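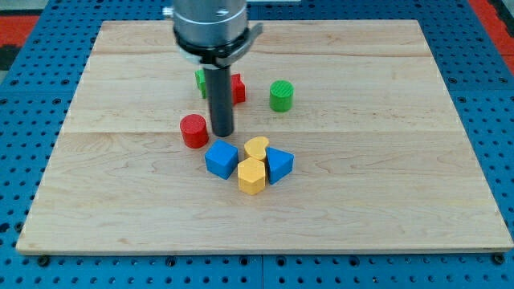 Gerardo Marchetti wrote back to my last post to say that he'd never glue up a maple board without biscuits, and that anyone who trusts a plain edge joint is asking for it to open up by July.

Gerardo, I love you for caring this much! But I've been making boards with nothing but glue and a decent flat edge for a good while now, and I sleep fine. Long grain to long grain is a very strong joint, and I promise I'm not being stubborn (well, a little).

What matters way more to me is the fit. I hold the planks together dry, up against the kitchen window, and if light comes through anywhere I go back and take another pass. I had to do that with one of mine 27 times once and I was ready to throw it in the yard.

Then clamps — more than you think, and not so tight that you squeeze all the glue out onto your shoes. I leave mine overnight even though the bottle says 55 minutes. Call me old-fashioned.

A few of you asked about finish. If little blocks and small toys are going to get pushed around on it, I like a plain wipe-on oil, two thin coats, and a very light sanding in between. Shiny finishes look gorgeous for a week and then every scratch shows up.

Siham Zerouali, you wanted to know about those wavy lines and the small dark flecks in maple. That's just how some of it comes! I used to sort those planks out and save the plain ones, and now I do it the other way around.

Oh, and ease your edges, please. I skipped it on the board I made for my sister in Clorham and heard about it all through dinner.

Next up is a smaller one from the offcuts, 20 inches long if the saw behaves. Gerardo, come over and bring your biscuits — the other kind, I'll make coffee.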